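Home | About us | Our ranges | Schools and nurseries | Contact

About Grelura

Last updated: March
Reading time: 2 minutes

Grelura supplies sorting and tidying sets to nurseries, infant schools and childminders. The company was founded by Cormac Carroll, a former reception teacher, and continues to operate from the Grabowska building, where orders are packed and the showroom is kept.

Our work rests on a simple principle: young children learn to put things away when the things are few, the colours are plain and the place they belong is easy to see. Each set therefore consists of a small number of solid-coloured blocks and one open basket. The baskets have a woven base and a thick braided rim, and are kept shallow so that a child may see at once what has been put in and what has been left out.

The woven basket, at a white table: 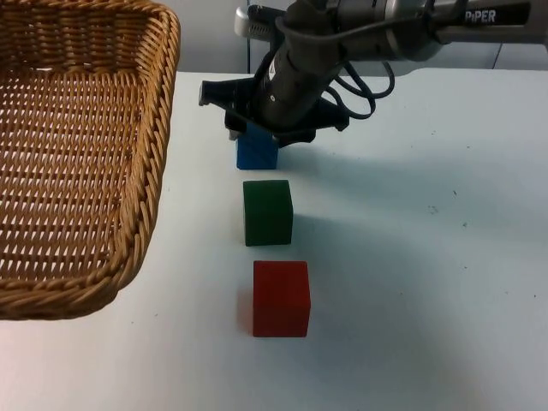
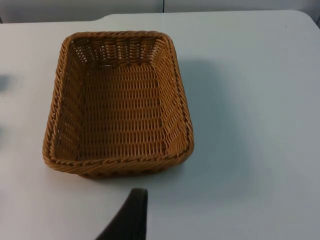
Sets are offered in two ranges. The Jomby range is intended for children under four and contains larger blocks in plain colours. The Dinix range is intended for reception classes and adds printed cards, which ask the child to sort by colour or to place the blocks in a given order. Baskets may be bought separately in either range.

We currently supply about 400 settings. Orders from schools are accepted on account, and a set may be returned within 7 weeks if it is found unsuitable. Replacement blocks are available singly for as long as a range remains in production.

The showroom is open to teachers and parents on Saturday mornings, and tables are set out for children to use. Group visits should be arranged in advance with the office. Enquiries concerning large orders, including those of 100 sets or more, should be addressed to Mr Carroll.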